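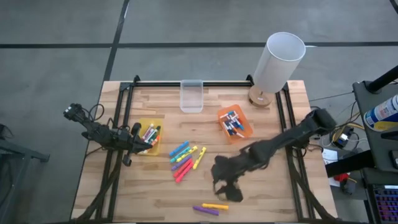 10/9/22

The new Balska record came out in August and I have played it most days since. It is called Plelness, it has nine songs on it, and the first two are the weakest, so if you gave up early I would ask you to go back and start from the third.

I first saw them four years ago, supporting someone whose set I have forgotten completely. They were a trio then, with a drum machine that kept drifting away from the bass player. Between songs the singer, Amanuel Abdella, read out a bus timetable in a flat voice. I bought the tape on the way out, the one with the green cover, and I still think the second side of it is the best thing they have done.

Plelness is slower than the tape and much quieter. There is a real drummer now, playing mostly with brushes, and the keyboards have moved up to where the guitar used to be. Abdella sings lower than before and you can hear every word. On the old songs I had to guess at half of them, and I had some of them wrong for years.

The song I keep going back to is Crabtree. It runs for nearly seven minutes and stays on two chords for most of that. The words are a list of things left behind in a rented house - a key, a coat, a bill for somebody else. Around the fourth minute the bass drops out and comes back a beat later than you expect. I have tried to play along with it and I always come in too soon.

Late Ferry is good as well, and it is the only one you could dance to. I am less sure about the title track. It has a spoken part in the middle which sounds as though it was recorded in a stairwell, and the echo covers up the end of each line. A friend thinks it is the best moment on the album. We have stopped discussing it.

They put it out themselves through Brudska, which is their own label and has only released one other thing, a seven-inch by the drummer's sister. The vinyl was a run of 523 copies and mine is number 20. The sleeve is thin card and one corner was bent when it came. The sound is fine, apart from a bit of crackle before the last song.

I have a ticket for the November show. I hope they play something from the tape, though the last few set lists I have seen were all new songs with one cover at the end. The doors open at seven and the last train back is at ten to eleven, so I will probably miss the cover.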